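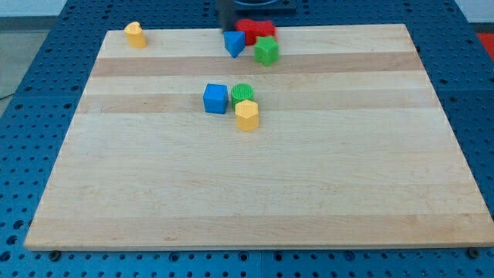 ok so thread on moving to a smaller place with a kid, bc three people asked me this week and I keep typing the same thing. We went from the house in Bastville to a two bedroom over a shop in Helasent, end of February. Biggest lesson is you own way more stuff than you think and most of it is small. Plastic shape blocks, a yellow one with a round heart-looking top, a blue triangle one, that kind of thing. They end up on the cutting board, in your boots, in the bed. Plan for the small stuff first. Couches are easy

start with the closets. not the kitchen. everybody starts with the kitchen and then eats takeout for 3 weeks bc the pans are gone. we did this. do not do this

boxes: we used 100. I bought 30 thinking that was plenty lol. ask the grocery store early in the morning before they flatten them, ours was happy to get rid of them. banana boxes are the best ones, handles already cut in

do not put books in banana boxes tho. bottom has a hole. learned on the stairs

cost, since ppl asked: 1,640 total for the truck, two guys and the extra hour. The extra hour was the bed. It would not go round the landing. They took the legs off, still no. Went in thru the back in the end, over the fence, neighbor watching with a coffee

the other quote was from Bickerstaff and it was lower but they wanted the whole thing up front and no stairs included?? read the stairs part. always read the stairs part

labels. I wrote "misc" on so many boxes. past me was an idiot. write 2 real things that are in the box. "tape measure, birthday candles" tells you exactly what kind of box that is

somebody said color stickers by room. tried it. ran out of green halfway and switched to a diffrent green and then we had two kitchens

selling stuff: the dining table went in an hour, the nice armchair took a month. price is not the thing, it's whether it fits in a hatchback. put the measurements in the post or you'll answer the same message all day long

also "is this available" people never come. make your peace with it

kid stuff specifically. let them pack one box themselves, whatever they want in it, and don't repack it. ours had a flashlight, one sock, a bunch of acorns and the tv remote. we looked for that remote for nine days

their room gets set up first. before your bed even. first night was fine because the lamp and the blanket were where they should be, I really think that's all it was

storage in the new place: we got the Flestach shelves, the tall skinny ones. good, but screw them to the wall, and the screws that come in the bag are too short for plaster. get longer ones the same day or it'll lean there for a month like ours did

under the bed is your new attic. measure the gap BEFORE buying bins. mine were half an inch too tall and I'm still mad

things I miss: the second bathroom, the porch, having somewhere to be on the phone

things I don't: mowing. the gutters. that hallway that was cold all year for no reason. heating bill is way down and I can vacuum the whole apartment from one outlet

somebody asked if we regret getting rid of so much. the waffle maker, a little. the big soup pot yes, alot, I had to buy another one. everything else I couldn't even list for you now

we kept one box taped shut to see if we'd need it. still taped. it's in the hall holding up the router

ok have to go get the kid, will do the change of address stuff tonight, that part is its own mess. start with the bank and the car insurance if you're in the middle of it right now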